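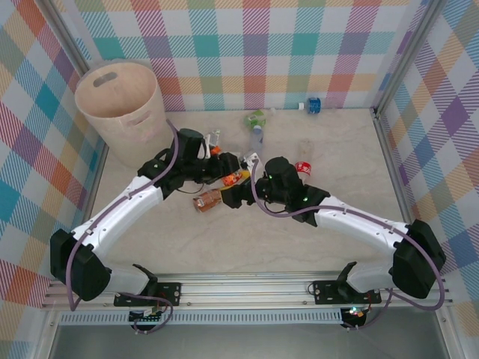
Wann ist ein Korb die bessere Wahl als ein Fach im Regal?

Bei Dingen, die oft gebraucht werden, keine feste Form haben und nicht gestapelt werden müssen.

Kapitel 4
Körbe und offene Behälter im Haushalt

Im vorigen Kapitel ging es um Schränke und Schubladen. Offene Behälter folgen anderen Regeln. Sie haben keine Tür und keine Einteilung, und was zuerst hineinkommt, liegt unten. Für Wolldecken, Bälle oder Schmutzwäsche ist das kein Nachteil. Schlüssel, Batterien und Nähzeug gehören in flache Behälter.

4.1 Form und Standort

Ein hoher, runder Korb braucht wenig Bodenfläche und passt in eine Zimmerecke. Verjüngt er sich nach unten, lassen sich mehrere leere Körbe meist ineinanderstellen. Hohe Körbe kippen leichter als niedrige, vor allem wenn Kinder sich am Rand festhalten. Schweres kommt deshalb nach unten.

Grifföffnungen sollten so groß sein, dass vier Finger bequem hindurchpassen. Vor dem Tragen wird geprüft, ob der Rand das Gewicht hält. Ein voller Korb wird mit beiden Händen und geradem Rücken angehoben.

4.2 Einräumen

Vor dem Einräumen werden die Gegenstände auf einer freien Fläche ausgelegt und sortiert. Gudrun Lindqvist unterscheidet in ihrem Kurs in Skunside 3 Gruppen: täglich, wöchentlich, selten. In den offenen Korb kommt nur die erste Gruppe. Was selten gebraucht wird, erhält einen Behälter mit Deckel und eine Beschriftung.

Textilien werden gerollt oder locker gefaltet. Feuchte Stücke müssen vorher trocknen, auch wenn der Korb Öffnungen hat. Der Korb wird nur so weit gefüllt, dass nichts über den Rand hängt.

Aufgabe zum Einstieg: Wählen Sie in Ihrer Wohnung 2 offene Behälter aus. Notieren Sie, was darin liegt und wann Sie es zuletzt benutzt haben. Die Notizen werden in Abschnitt 4.3 wieder gebraucht.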